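June 1, 2021

I don't trust film ratings much, and the advice line under Jarard hasn't helped. It got "mild threat", yet I counted 16 killings before I gave up, one of them a drowning that goes on forever. Meanwhile Condura, a gentle drama with two swear words, is stuck with the stricter label. Who decides this? I'd honour the system more if the colour on the box meant the same thing twice.

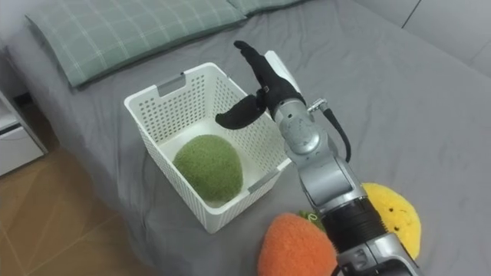 ## Next up

Bárány, in September. The label says "some violence". We'll see.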